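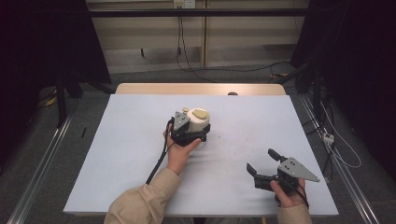

Left gripper closed on the white container, right gripper open beside it. Hand-held session, Semberg workshop.

Print this page | E-mail this page

Teaching by Hand: The Tabletop Sessions at Semberg
Text by Annick Marty. Posted Nov 17, 2019

This page collects notes from the tabletop work we have been doing at Semberg since August. The people holding the grippers are the ones doing the task. There is no robot arm in the loop while they work. The operator picks up a pair of grippers, does the job the way the arms should later do it, and the motion of each gripper is recorded along with the opening and closing of its fingers.

We started the other way around. For the first part of the project all of our demonstrations were done by remote control, with the operator seated at a pair of leader arms and the follower arms copying every move. That setup is still in use at Undgate, and Corentin Leclerc runs it. It gives very clean data, since whatever the operator does is by definition something the arms can do. It is also slow. A lid task that takes a person a few seconds in the hand-held grippers can take the better part of a minute on the leader arms, and people get tired of it.

The hand-held grippers close part of that gap. They weigh more than you would like by the end of a morning, but most people stop thinking about them after the first few tries.

About the task

The one we have spent the most time on is the container with a flat lid. One gripper steadies the container on the table. The other takes the lid off, sets it down on the sheet, and then puts it back. It sounds simple. The hard part is holding the container firmly enough that it doesn't slide and loosely enough that it doesn't tip when the lid comes free. Inès Roussel worked out that it helps to take hold near the middle of the container's height, and that is now how we ask everyone to do it.

The second hand waits low and to the side until the first has its grip. We ask operators to open the fingers fully during the wait. A half-open gripper is hard to read in the recordings, and the trained arms picked up the habit of hovering with their fingers nearly shut.

About the table

A pale sheet goes over the white top for most sessions. It marks easily and we don't replace it for every smudge. Évan Vasseur ran one set on a spotless surface and one on a used surface, and the arms trained on the spotless one did noticeably worse when the table got dirty.

Cables are the main nuisance. Each gripper has its own, and both have to run down past the wrist and off the table without catching on anything. The rule is to check the slack on both sides before the start of every take. A snagged cable pulls the wrist a little, the operator corrects without noticing, and the correction ends up in the recording as if it were part of the job.

About the numbers

We have kept 249 takes of the lid task so far. Another 52 were thrown out, most of them for cable trouble or for a lid dropped and picked up again with bare fingers. Ka-ming Tai goes through every take by eye before it is kept. He is strict about starts and stops: both grippers must be still before the first move and still again after the last.

A normal session is 15 takes and then a break. We tried longer runs in August and the later takes were sloppy — the operators had started to rush the release, and the container rocked each time.

For comparison, the remote-control set from Undgate stands at 41 takes of the same task. Corentin thinks that is enough to be useful if the two sets are mixed. Évan would like more before anyone draws a line under it. The mixed training runs are being done by the Neagu group and we will add the results to this page when they come in.

Some notes for people coming to a session

Wear long sleeves that fit at the wrist. Loose cuffs get into the fingers of the gripper.

Take off watches and bracelets.

Do two or three practice tries before the first recorded take. Tell whoever is at the screen when you are ready, then wait for the word to start.

Move at the speed you would use with a full cup. Slower than that looks odd in the data, and faster is hard for the arms to follow.

If you drop something, stop. Leave it where it is, put both grippers at rest, and say so. The take will be marked and you can go again.

Left-handed operators are welcome to swap the jobs of the two hands. Please mention it at the start so the take is labeled correctly.

The next round of sessions will be held at Utmont, with the same grippers and the same lid task. Contact Inès if you would like a place. No experience is needed, though she does give preference to people who can come more than once.

Print this page | E-mail this page

This site uses cookies to remember your settings. By continuing to use the site you agree to this. OK | Read more

Contact | Copyright Semberg 2019 | Back to top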